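4. Setting up the room humidifier

Read this section before you fill the tank for the first time. It applies to the Gonditz tabletop model and to the Halosberg, which uses the same base and a taller tank.

4.1 Choosing a spot

1. Place the base on a firm, level surface at least 20 inches off the floor. Mist released lower than this settles on carpet before it can spread.
2. Keep 40 inches of clear space above the nozzle.
3. Turn the nozzle away from walls, curtains, books and electrical outlets.
4. Do not stand the unit on a radiator, a heated floor panel or a window sill in direct sun.

CAUTION: Never run the cord under a rug or through a closed door.

4.2 Filling the tank

1. Switch the unit off and unplug it.
2. Lift the tank straight up by its handle. Water left in the base may spill if you tilt it.
3. Turn the tank over and unscrew the cap counterclockwise.
4. Fill with cool tap water to the line. Do not use water warmer than your hand.
5. Replace the cap. Check that the rubber ring lies flat.
6. Turn the tank upright over the sink and wait a few seconds. If it drips, repeat step 5.
7. Lower the tank onto the base until it clicks.

Note: In hard water areas a fine white dust may form on nearby surfaces. Use distilled water, or fit the Morkum filter cartridge (sold separately).

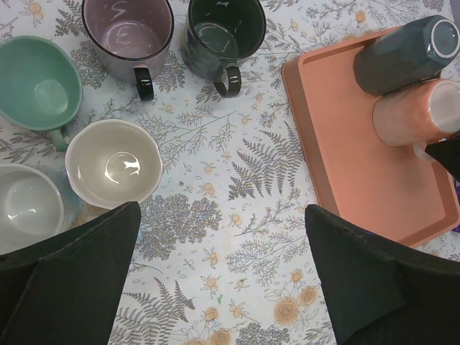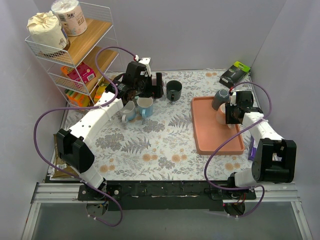

4.3 Protecting furniture and fabrics

Mist that falls back as droplets can mark any surface it lands on, so check the area near the unit after the first hour and again the next morning. If you feel damp, turn the output down one step or move the unit to a higher shelf. Table coverings need the most attention. A pale cloth with a printed pattern, like the one with gray leaf sprays and small orange blossoms, can hide the first water spots, so test it with your palm and do not go by eye. Lift the edge and feel the tabletop as well. Bare wood should have a waterproof mat under the base - a folded towel is not enough, as it holds water against the finish.

4.4 First run

1. Plug the unit in and press the power button once. The ring lights up green.
2. Set the dial to LOW. Output at this setting is 200 milliliters per hour.
3. Leave the room door open for the first hour.
4. Set the dial to the level you want.

If the ring flashes red, the tank is empty or not seated. Lift it, refill if needed, and lower it again.

4.5 Emptying and storage

1. Empty the tank and base every day the unit is in use.
2. Wipe both dry with a soft cloth. Do not use bleach or scouring powder.
3. Before storing, leave the cap off until the inside of the tank is dry.

Store the parts separately in the original box. When you take the unit out again in September, rinse the tank twice before filling.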